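Usby to Dorholm by rail, worth doing slowly?

kettler_c
Joined in March, first proper post! We're planning the long way from Usby to Dorholm by train and want to break it into short hops with a night or two at each stop. Has anyone done it with a child in tow? Ours is seven and mad about trains, so the journey is half the fun for us. I make it 564 km end to end.

GrahamW
Oh, you'll love it. We did it last spring and I still bore people with it. Two nights in Usby first, don't skip the old harbour, then the morning train up to Pakutlow. Sit on the left going north! The valley opens up after the second tunnel and the whole carriage went quiet, even the lads with the cards.

anil_d
Lovely route, but I'd disagree about two nights in Usby. One is plenty. Give the extra night to Pakutlow, where the market hall alone took us a whole morning (smoked trout, plum buns, a man mending clocks in the corner).

GrahamW
One night in Usby is a crime, Anil. You'd miss the evening ferry.

anil_d
The ferry is a ferry, Graham.

Harish P
Both of you are forgetting the summit halt. The line tops out at 2,314 metres and you can get off for an hour between trains. Cold, windy, wonderful. Take a hat.

yurii_k
Small correction, the sign on the platform says 2,241. I think the higher figure is the peak behind it.

Harish P
Happy to be put right! The hat still stands.

kettler_c
This is brilliant, thank you all. What about places to stay in Pakutlow, and do we need to book seats?

yurii_k
We stayed at the Subramaniam guesthouse up the steps from the station. Family run, huge breakfasts, and they'll make you up a packed lunch if you ask the night before. My order for doing it all:

1. Book the Pakutlow to Dorholm seats first, they go quickest. The other leg you can buy on the day.

2. Sort out food before you board. There's no buffet past Pakutlow, so pack juice cartons and whatever else keeps small people cheerful.
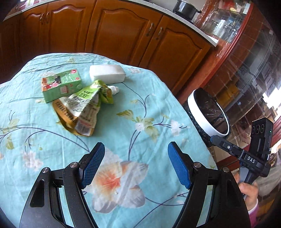 3. Leave the big case at Usby station and travel on with rucksacks. Only works if you're coming back the same way, obviously.

4. Get the 8.40 out of Pakutlow if you can face it. Best light on the lake by miles.

GrahamW
Agree with all of that except the 8.40. Holiday! Have the second breakfast and catch the next one.

kettler_c
Second breakfast has won the vote here. Still arguing about Usby, but I'm leaning towards two nights (sorry Anil), and I'll report back on the trout.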